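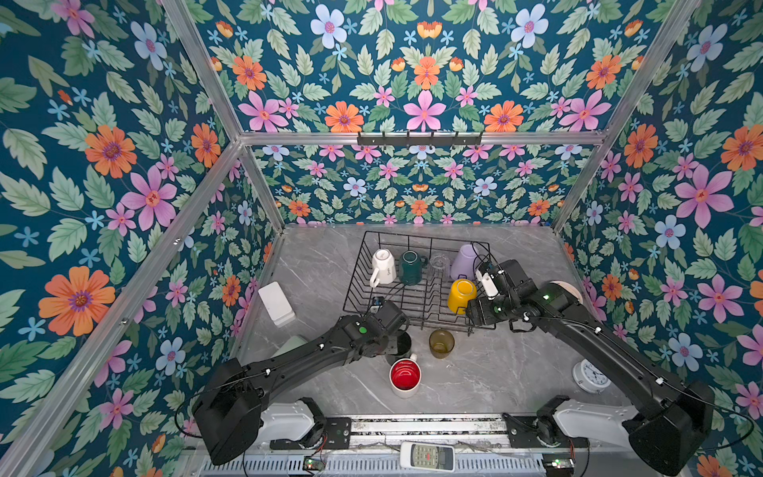 ## About the Stolevwood Practice Group

Stolevwood writes and maintains working rules for two-armed robots that handle household items. Our first code, Flutard, was issued in July and covers crockery: mugs, tumblers and plates, on a bench and in a dish rack. It has 20 clauses, six of them mandatory for every member laboratory.

The mandatory clauses concern the workspace. Both arms are to be fixed to a common mount, cables are to be tied clear of the joints, and no person may reach into the enclosure while either arm is energised.

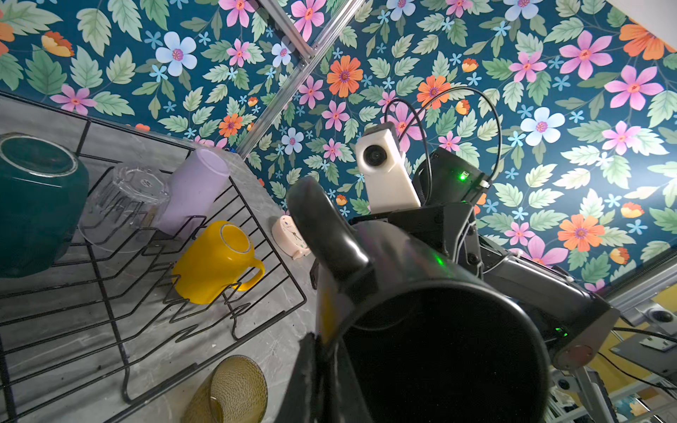

Clause 9 deals with grip. A mug may be held by the body, the rim or the handle, but the operator must record which was used, and must do so again whenever the grip is changed. Ceramic and glass are logged separately. Members have filed 1,210 such records to date - all are open to inspection at our Acharya Street office.

Proposed changes are circulated to members for comment before adoption. 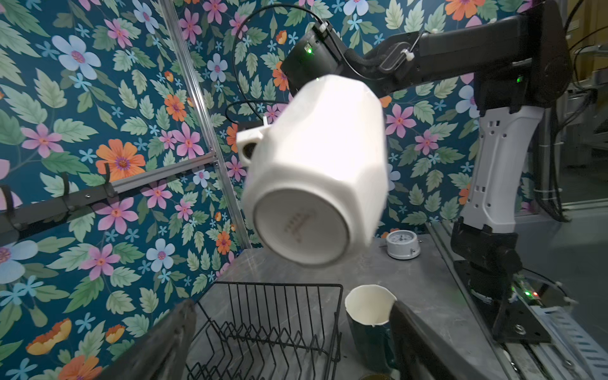
Zuweira Fiadzo wrote that the clause on handing an item from one arm to the other was still too loose, and asked that the receiving gripper be required to close fully before the first one opens. Her wording has been accepted for the second edition, Dovico, due in February 2026.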